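四月 工坊记录 动物胶、拼板、皂液面

早上八点不到到的。门口那盏灯又不亮，先不管。胶锅昨晚忘了倒，胶皮结了一层，刮掉，底下闻着还行，没馊。保险起见不用在 Hillon 的柜子上，留着粘夹具垫片。

今天要弄清楚的事：
Hillon 那批柜门拼缝开了，到底怪胶、怪料、还是怪我们刨得不直
Cernaria 寄来的新胶粒能不能用
皂液面要不要继续，Mateja 说要，Dimas 说不要，我没想好

先说开缝。

开的是两头，中间都好好的。拿塞尺从端头往里探，探到手掌宽的地方就进不去了。这个样子一看就是端头失水快，板子两头先缩，中间还没动，缝就从头上撕开。跟胶强度关系不大。掰了一片下来看断面，木纤维带下来一大片，说明胶是咬住的，撕的是木头。只有最外面指甲盖那么一点是干净的胶面，亮的，像玻璃，这一段是真没粘上。

所以可能是两件事叠一起。最外头那点没粘上是因为涂胶涂到头的时候胶已经凉了（我涂的，我认，那天窗开着），然后端头一缩，从没粘上的那点开始撕。

补救：老办法，拼板的时候中间留一点点空，夹紧了两头自然压得更实。以后干缩先把这点压力用掉，缝不会马上张嘴。Dimas 一直这么刨，我嫌麻烦，刨直了就上胶。现在看他对。留多少凭手感，对着窗看，中间透一线光就够了，透一指宽就过了，夹子硬拉拢的话早晚还你。

端头封一下。料一进门就封，别等。Ratanaporn 那边送来的料有时候封了有时候没封，得自己看。没封的靠墙放一个礼拜，头上就是一排小裂口，锯掉一截，心疼。封端头用什么都行，剩漆、蜡、甚至旧胶，要厚。上次有人薄薄刷一层就算封了，跟没封一样。

记一下：含水率计的电池该换了。读数跳。拿同一块料戳同一个地方，连着戳，数不一样。在这个换好之前，凡是写在料上的铅笔数都别信。

九点多，试新胶。

Cernaria 这次寄的是粒状，颜色比以前那种深，闻着味道重一点，泡水以后胀得慢。说明书上讲泡透就行，没讲多久。泡了一早上去捏，芯子还是硬的。以前那种这个时候早软了。所以要么头天晚上泡，要么敲碎再泡。敲碎这个我试了，拿布包着用木槌敲，碎得不匀，粉的那部分结团，粘在杯底，搅半天。不如老老实实头天晚上泡。

水别多。宁可先少，化开以后再往里兑热水。从刷子上流下来，能连成一条细线、不断成滴，就是合适。断成滴太稀。挂在刷子上不肯走太稠。这个写了多少遍了，每次换胶还是得重新找。

加热用水浴，别直接上火。胶温高了会伤，味道会变，变得像烧焦的头发，强度就没了。Mateja 那个奶瓶温热器借来用挺好，温度稳，就是口小，刷子要斜着进。她说不用还，那就算工坊的了，回头贴个标签，免得谁又拿去热汤。

试片做了 10 组，同一块料上裁的，编号从头写到尾，铅笔写在端头。一半用旧胶，一半用新胶，都是搓合，不上夹。搓合就是两片来回推，推到胶咬住推不动为止，手要稳，最后一下停正，停歪了就歪着粘住了。4 号歪了，我手滑。歪了也不扔，一起试。

下午再掰，至少要放过夜才算数，所以今天掰的只能算先看看。别拿今天的结果去跟 Hillon 那边讲。

插一句工具的事。长刨的底又不平了，拿直尺一靠，刨口前面亮着一道。可能是冬天放在暖气边上那阵子的。磨底要半天，谁有空谁磨，大概率是我。玻璃板在架子最下层，砂纸没剩几张粗的了，要买。刨刀倒是还快，昨天 Dimas 磨过，刮手背汗毛刮得干干净净，他很得意。

还有那个大夹子，蝴蝶螺母滑丝，夹到快紧的时候突然一松，差点砸脚。贴了红胶带。贴红胶带的意思是别用，请大家都当回事，上次贴了红胶带的电钻还是被人拿去用了一下午。

十点半，喝茶，顺便跟 Mateja 吵皂液面。

她的理由：手感好，白，不黄。浅色料上油以后一个夏天就发黄，客户要的就是刚刨出来那个白，油保不住，漆又像塑料。皂液便宜，坏了自己在家就能补，拿布一擦的事。

Dimas 的理由：客户不会补。讲的时候点头，回家就忘，一年以后打电话来说桌上有杯子印。还有皂液面遇水起毛，第一次擦完摸着像猫舌头，客户以为坏了。

我觉得两个都对。柜门可以用皂液，台面别用。台面谁家不放杯子。Hillon 那套如果坚持里外一致，那就台面多打几遍，写清楚保养，让他们签字。签不签另说。

皂液的做法再抄一遍，旧本子那页被胶糊住了翻不开：

皂片，要纯的，不加香不加甘油的那种。加了东西的会留黄印，或者永远黏手。
热水化开，搅到没有片。
放凉。凉了会变稠，像很稀的酸奶。太稠就再兑水。
用之前晃一下，底下会沉。
布蘸了，拧一把，顺纹擦，别来回蹭。
等几分钟，干布把浮在上面的收掉。这步不能省。
干透以后细砂纸轻轻带一下，把毛去掉，再擦下一遍。
反复到摸着滑为止。浅色料一般吃得快，端面尤其，端面要多喂。

注意：铁的东西别搁在没干的皂液面上。遇湿会留黑印，尤其橡木。别的料轻一点，也别赌。钢丝绒绝对别用，掉下来的渣嵌在纹里，过几天全是小黑点。上次那个凳子就是这样废掉的，我们谁都没承认是谁拿的钢丝绒。

起毛这件事可以提前处理。砂完以后先用清水擦一遍，让它毛，干了再砂，这样做过的板后面上皂液毛就少很多。偷懒不做的话，后面每一遍都在还账。Mateja 说水里滴一点点皂液效果更好，没对比过，记着，下次对比。

砂纸也别太细。很多人觉得越细越好，砂到发亮，皂液进不去，浮在表面，一擦就掉一层白。到中细就停。刨出来的面其实最好，不砂，直接上，光是从里头出来的。但是刨面不能有逆茬，有一点点逆茬上了皂液以后全显，斜着看一块一块的。

浅色料做拼板，缝要看侧光。正着看都好看，侧着一照，哪儿厚哪儿薄全出来。浅的那块板，拼缝斜着看还是有一道，很淡，纹路是软的波纹，接过去不算突兀。

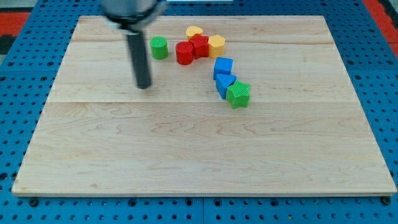

Gasar 木工坊 胶合与表面处理组

配纹这件事多写两句，新来的人总是问。

拼板先排，排完再刨边。排的时候不要急着量宽度，先把料全摊开，翻过来翻过去看。颜色先对，颜色差一点点的挨着放，差很多的隔开反而显眼。然后看纹，直纹靠直纹，山纹放中间，山纹的边别跟山纹的边硬碰，碰出来像两张脸贴着。波纹的料最好说话，怎么接都能接过去，就是刨的时候容易崩，刀要快，吃得浅，斜着走。

然后是年轮朝向。有人坚持一上一下交替，有人坚持全朝一边。我的看法：桌面全朝一边，好看那面朝上，底下有托带拉着，翘也翘不到哪去；柜门没东西拉的，交替。Dimas 两样都不管，只看好看不好看，他说料干透了怎么放都行，没干透怎么放都翘。也有道理。但是我们的料有几次是真的干透的？

排好以后画个大三角，横跨所有的缝。用铅笔，别用圆珠笔，圆珠笔印渗进去，皂液一擦晕开一片蓝。三角画了以后谁也别动顺序。上次有人好心帮我把料摞整齐了。

刨边的时候，相邻的两条边对折起来一起刨，像合书一样，这样哪怕刨刀有一点点斜，打开以后角度互相抵掉，板还是平的。这招省很多事。台刨上做也一样，一块正面靠靠山，隔壁那块反面靠靠山。忘了就会拼出一块瓦片。

干拼一遍。一定要干拼。夹子全摆好，开口调到位，垫块放好，再上胶。动物胶不等人，你转身找个垫块它就凉了。冬天还要把边烤一下，吹风机吹到手摸着温，不烫。夏天无所谓。这次开缝的那扇门，翻回去看我自己写的，只写了“拼门板，顺利”，什么都没写，窗开没开、边烤没烤都没写。以后写。

十一点四十，电话，Hillon 那边。

问什么时候能好。我说门要重做，柜体不用动。对方问为什么好好的会开，我说端头，讲了一通，对方沉默。最后说行，但是要 Ratanaporn 的同一批料，颜色要跟柜体对得上。同一批料还剩不剩得去看，架子上那几块短的可能够，长的肯定不够。门是竖纹，短料没用。下午给 Ratanaporn 打电话问。

也可以把旧门从缝上锯开，重新刨边，重新拼。会窄一点，一条锯路加两边刨掉的。窄了可以在两侧补边条，或者把门缝留大。Mateja 说补边条难看，像穿了短裤腿接了一截。我倾向动物胶的好处就在这：可逆。拿热水和蒸汽慢慢喂，缝能整条打开，不用锯，边上清干净在拼，一点宽度都不丢。这就是当初选动物胶的理由，现在不用什么时候用。

试了，在一扇上试。拿旧床单撕的条，浸热水，铺在缝上，熨斗压着，不走，一段一段挪。蒸汽往里走得很慢，急不得。从已经开了的端头开始，薄刀片跟着探，感觉软了就往前送一点，不软不送。有一次我手急，硬送，撬下来一条木纤维，米粒长，夹在信封里了，信封写了位置，回头粘回去。

走到中间花了差不多整个午饭的时间。午饭没吃，Dimas 给留了半个饼。

打开以后看缝面，中间那段胶薄、匀、颜色浅，是好缝。两头胶厚，有气泡，最头上那点就是早上看到的那种玻璃面。证实了：凉胶。涂的顺序也有问题，我是从中间往两头涂，头上涂完的时候本来应该最新最热，可刷子上的胶已经是拖了一路的了，而且头上木头吸胶快，吸进去就剩一点皮。以后端头先喂一遍稀的，等它吃进去，再整条涂。一支刷子不够快就两个人，一人一头。

清缝面：热水、硬毛刷，刷到不滑手。别用刀刮，刮了边就不直了。刷完擦干，立起来晾，两面都要通风，垫条要一般高。晾到明天。边肯定吸水胀了，今天刨等于白刨。

下午两点

打给 Ratanaporn，没人接。晚点再打。

先掰几片早上的试片，说了不算数，就是手痒。旧胶那边掰得费劲，断在木头里。新胶那边也断在木头里，但是有一片是半胶半木，就是 4 号，歪的那片，不能怪胶。其余留到明天，把剩下的收进抽屉，免得又手痒。

手感上讲，新胶上劲慢一点，搓的时候多出几下的余地，对我这种慢手是好事。Dimas 嫌慢。味道大，这个客户会不会闻到？干了以后凑近闻没有。湿的时候有。上皂液的时候如果溢胶没清干净，会不会返味，不知道，做一片看看。

溢胶：趁还是果冻状的时候拿钝凿子铲，一整条能揭下来，很过瘾。湿的时候擦会抹进纹里，上皂液以后那一块颜色不一样，吃不进去，白板上一块灰。干透了再铲会带起木头。就那么一会儿合适，设个闹钟。

顺便把隔壁工台清了一下。抽屉里翻出来：一把没手柄的锉、半盒生锈的方钉、Mateja 找了一冬天的划线规。划线规给她放桌上了，等她自己发现。

三点多，Ratanaporn 回电。同一批没有了。有一批相近的，人家原话是“差不多白”。差不多白是什么白。让他们刨一小片寄过来，或者谁顺路去看。对着窗看，别在他们那个黄灯底下看，上次就是在黄灯底下挑的，拉回来一看粉的。

如果旧门都能开缝重拼，就根本不用新料。所以明天先看第一扇晾得怎么样，翘不翘。不翘，剩下的照做。Hillon 那边先不说，说了又要问哪天。

算一下剩下的活，门一共 13 扇，开了缝的要拆，没开的怎么办？Dimas 说没开就别动。我说没开是还没开，同一天同一个人同一锅胶拼的。没说服谁。折中：没开的那几扇端头封好，放到暖和的那间去，放一阵看。要开让它在我们这儿开，别到人家厨房里开。

封端头这次用皂液打底行不行？Mateja 问的。不行吧，皂挡不住水汽。用蜡的话后面皂液就上不去了。门的端头要见人，不能厚刷旧漆。薄虫胶，多刷几遍，颜色挑最浅的，脱蜡的。虫胶瓶子上没写日期，滴一滴在玻璃上看它干不干，过期的会一直黏。滴了。四点看，还黏。四点半看，还黏，指甲一掐一个印。倒掉，重新泡一瓶，这回写日期。

虫胶片也不多了。采购单上加：虫胶片（脱蜡、最浅），粗砂纸，含水率计电池，皂片，大号蝴蝶螺母，猪鬃刷两把要短毛的。长毛刷涂胶甩得到处都是。

五点，收工前扫一圈。

胶锅倒掉了，洗了。刷子泡水里了，不是泡在胶里。熨斗拔了，摸过，凉的。床单条挂在水池边，明天还要用，别当抹布扔了。第一扇门立在窗这边，垫着条，请勿靠东西。请勿靠东西写大一点。

新胶头天晚上泡，刚泡上，杯子盖了布，放冷的那间。量比早上少一点水。

没想明白的几个，留着：

新胶余地大，是胶本身的关系，还是我这次泡得不透、化得稠？要拿同样稠度的比才公平。今天两边稠度是凭眼睛调的。明天用同一个漏勺看滴。
清水起毛那步，在刨过的面上需不需要？砂过的面肯定要，刨面没试。
拆开的缝，再拼的时候旧胶渗在木头里那部分会不会挡新胶？书上说同种胶没事，旧胶遇热自己会活过来。可我这次打算旧胶拼的用新胶补，算不算同种？问问 Cernaria，他们回信慢。
波纹料的逆茬，刮刀刮完上皂液，跟刨完上的差别。Dimas 说看不出来，Mateja 说一眼就看出来。让他们俩蒙着编号看一次，我来藏号。

明天顺序：看门，掰试片，磨长刨底（如果别的都在等干），上皂液样板。样板做台面用的和柜门用的各一块，台面那块上完放个湿杯子底过夜，别舍不得。

Dimas 走的时候说窗别关死，胶味大。Mateja 说窗要关死，门板怕风。开了一条缝，门板往里挪了。

饼很好吃，问他哪买的，忘了问。

补，晚上七点，在家想起来的：端头预涂那遍稀胶，别等干了，等它吃进去发乌就上第二遍。干了再涂等于隔了一层，又是玻璃面。还有蒸汽喂过的那面木头毛了，重拼以后反正要刨，刨薄一丝，门的厚度本来就有余，铰链槽可能要跟着加深。先量了再动手。卡尺在我外套口袋里，明天带回去。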